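Kumness Shelf Handling Project
Progress report to the Ernville Fund
Prepared by the project office, Pakel
September 8, 2020

1. Position at the end of the period

Work on the two-arm simulation has continued to plan, with one exception. The programme of 800 simulated trials was stopped after the first 100 when a fault was found in the way contact between the gripper and the shelf unit was handled. The fault is described below, as the grant terms require.

2. The fault

In 3 of the completed trials the software recorded no contact although the commanded path of a gripper finger passed through the lower front edge of the unit. The force limit was therefore never reached and the arm was not halted. All work to date has been in simulation. No equipment was at risk and no person was exposed to harm. The same control software is, however, intended for the arms at the Yoo site, and a missed contact there would be a safety matter.

Simulated views of the turquoise unit, its bays empty, with part of a black gripper in view:

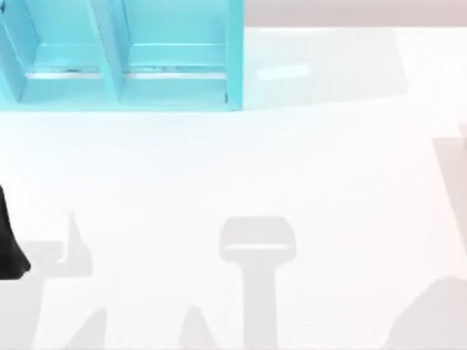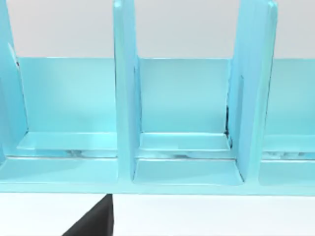

The cause has been traced to the simplified collision shape used for the unit. Its front edge had been set further back than the edge of the visible model, leaving a narrow band in which contact could not be registered. A second weakness was found during the review: the stop signal from one arm was not passed to the other until the next planning step.

3. Action taken

The collision shape has been rebuilt from the visible model. The stop signal now goes to both arms at once. The 3 affected trials have been withdrawn from the results and will be run again.

4. Remaining work

The other 700 trials will resume once the repeat runs have been checked. Transfer to the Yoo site has been moved to December. No additional funding is requested.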